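7 October 2024
By Lavanya Fernandes

I spent a morning with the planning team at Trerkell, and we talked about junk the whole time. Their software, Jalent, decides what a robot should pick up next, and clutter drives it crazy (me too!).
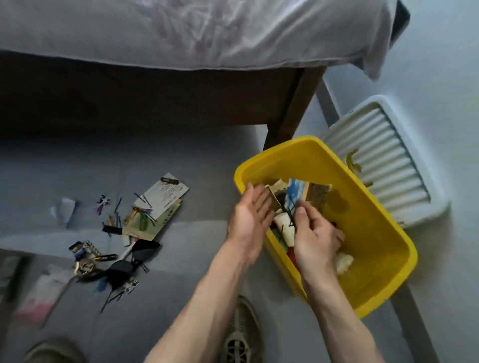 3 min read

Cards lean on other cards, and a thin black cable loops through everything in the yellow basin. "Pull the wrong thing and half of it comes along," says Nneka Akinola, who wrote the part that guesses what's tangled. Her first version replanned 8 times a second and mostly just dithered – I felt for it.

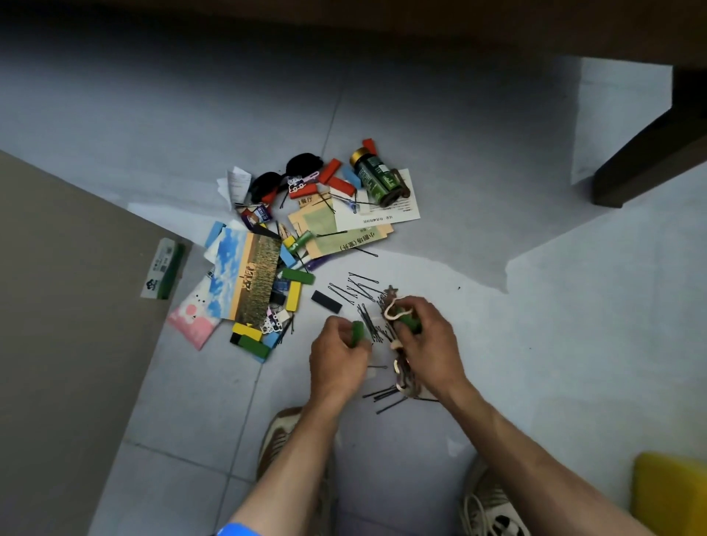 The bobby pins are her nemesis. Crossed over each other, they used to come back from the vision model as one spiky blob, so the planner now treats any blob like that as a single thing until something moves. It's a cheat, she admits, but planning time dropped from 2000 milliseconds to 765. I'd take that deal!

Comments

Trinh Thái: Does it replan if the grasp slips?

Nnamdi Aliyu: My kitchen drawer would crash this thing in a minute.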